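Farkbridge lança Peltivach 3, software de planejamento de movimento para células com dois braços

Nova versão reúne percepção, planejamento e controle em um único ambiente e inclui verificação de colisão entre garras em espaços compartilhados

Quinta-feira, 31 de maio de 2018 – A Farkbridge, desenvolvedora de software para automação de bancada, anuncia a disponibilidade da versão 3 do Peltivach, seu pacote de planejamento e controle para células robóticas com dois braços. A versão substitui a linha 2.x e pode ser instalada por todos os clientes com contrato de manutenção vigente.

O Peltivach é usado em células compactas, nas quais dois manipuladores trabalham sobre a mesma mesa e precisam alcançar objetos próximos uns dos outros. Nas versões anteriores, o planejador tratava cada braço separadamente e reservava áreas da mesa para um ou para outro. Quando a tarefa exigia que as duas garras chegassem ao mesmo ponto, o integrador precisava escrever as exceções à mão. Na versão 3, os dois braços são planejados como um só sistema, e a reserva de áreas passou a ser opcional.

O desenvolvimento foi acompanhado por testes na unidade de Lunde, com uma tarefa de manuseio de microfones e suportes. O conjunto de peças foi escolhido pela equipe de percepção por combinar corpos lisos e brilhantes, hastes finas e presilhas de formatos variados, características que costumam dificultar a segmentação e a estimativa de pose.
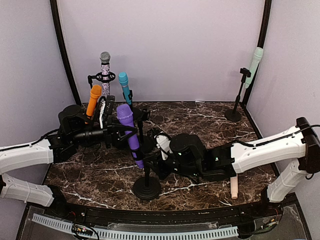 Célula de teste com dois braços: as garras trabalham próximas ao suporte do microfone roxo, no centro da mesa.

Planejamento conjunto

O novo planejador calcula as trajetórias dos dois braços em uma única consulta. O modelo de colisão inclui os elos, as carcaças das juntas, os dedos das garras e um volume configurável para os cabos externos. A distância mínima entre as garras pode ser definida por etapa da tarefa: uma margem maior durante a aproximação e outra, menor, durante a manipulação.

Se um dos braços parar, o outro conclui o trecho seguro da trajetória e aguarda. O replanejamento parte da posição medida dos dois braços. O comportamento anterior, em que ambos retornavam à posição inicial, continua disponível como opção de configuração.

A suíte de regressão do planejador contém 3079 casos, executados a cada compilação. Desses, 551 foram acrescentados nesta versão e tratam exclusivamente de situações em que os dois braços ocupam a região central da mesa.

Percepção

O módulo de percepção combina a imagem da câmera fixa da célula com as imagens das câmeras de punho. A câmera fixa fornece a disposição geral dos objetos. As câmeras de punho refinam a estimativa à medida que a garra se aproxima, inclusive quando o objeto de interesse ocupa a maior parte da imagem e encobre os demais. 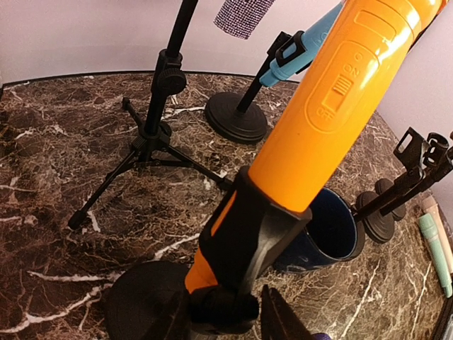 Objetos parcialmente encobertos permanecem no mapa da célula com um grau de confiança associado. O planejador mantém distância dos objetos de confiança baixa até que uma nova observação confirme a posição deles. O limiar é ajustável por classe de objeto.

Também foi revisto o tratamento de superfícies reflexivas. Reflexos intensos em peças cilíndricas eram interpretados, em alguns casos, como bordas do objeto, o que deslocava o eixo estimado. O novo estimador ajusta o contorno completo da peça e descarta os pontos saturados. Tampos com veios ou manchas podem ser registrados como fundo durante a calibração, com a mesa vazia, e deixam de gerar falsas detecções de objetos finos.

Suportes e presilhas são modelados separadamente das peças que sustentam. Com isso, uma tarefa pode ser descrita como "retirar da presilha" ou "colocar na presilha", sem que o integrador informe coordenadas para cada posição.

Ferramentas para integradores

O editor de tarefas recebeu uma linha do tempo com duas faixas, uma para cada braço, e pontos de sincronização que podem ser arrastados. O gravador de sessões armazena imagens, posições das juntas, estado das garras e decisões do planejador em um único arquivo, que pode ser reproduzido sem o robô. A reprodução aceita alteração de parâmetros, de modo que uma falha registrada em campo pode ser analisada com outra margem de segurança ou outro limiar de confiança.

O ciclo de controle opera a 500 Hz na configuração padrão. Em computadores sem núcleo de tempo real, a frequência recomendada é de 400 Hz, valor que o instalador seleciona automaticamente.

Compatibilidade e migração

Os projetos criados na linha 2.x são abertos na versão 3 em modo de compatibilidade, com as reservas de área preservadas. Um assistente de migração indica as exceções escritas manualmente que podem ser removidas. Arquivos de calibração das câmeras fixas são mantidos. As câmeras de punho precisam ser recalibradas, pois o formato da transformação entre câmera e garra foi alterado.

A linha 2.x receberá correções de segurança até setembro. Depois desse prazo, o suporte técnico atenderá somente instalações da versão 3.

Disponibilidade

O Peltivach 3 está disponível para download na área de clientes da Farkbridge. Novas licenças são vendidas por célula e incluem os módulos de planejamento, percepção e gravação. A Stulbridge, distribuidora autorizada, oferece instalação e treinamento em português. A documentação e as notas de versão completas acompanham o pacote.

Sobre a Farkbridge

A Farkbridge desenvolve software de planejamento, percepção e controle para células robóticas de bancada. Seus produtos são utilizados por integradores, laboratórios de ensaio e fabricantes de equipamentos. A unidade de Lunde concentra as atividades de teste e validação.

Contato para a imprensa
Farkbridge – Comunicação
Solicitações de entrevistas e material adicional podem ser enviadas pelo formulário da sala de imprensa, no site da empresa.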